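Leave the Screws Showing

By Gayan Hettiarachchi

I paid 68 dollars for a Brinkmann desk lamp in January, and when the switch failed I couldn't find a way in. The base was glued. The shop on Fonard Street told me to throw it out, and I did.

My old lamp had five screws on the underside. I had it open more than once, and it cost me a few minutes each time. I don't think the new one was better looking for having none.

Makers hide fasteners and cords on the theory that buyers find them ugly. I think most of us stopped being asked. A screw head tells you where a thing comes apart. A cord on the outside can be checked for wear without taking anything off.
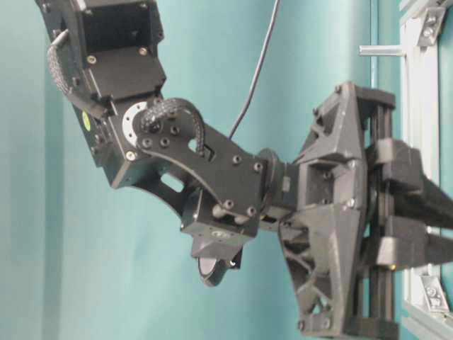 Silver screw heads, black hex screws and braided cable loops, all on the outside.

Black on black helps, I admit. A dark screw in a dark plate hardly draws the eye, and a woven sleeve makes a cable look like part of the design. Both would suit a lamp or a kitchen radio.

The usual objection is dust, and it's fair. Screw heads collect it and woven sleeves hold on to it. I would still take five minutes with a brush over another trip to the dump, and I'd pay 83 dollars for a lamp I could open.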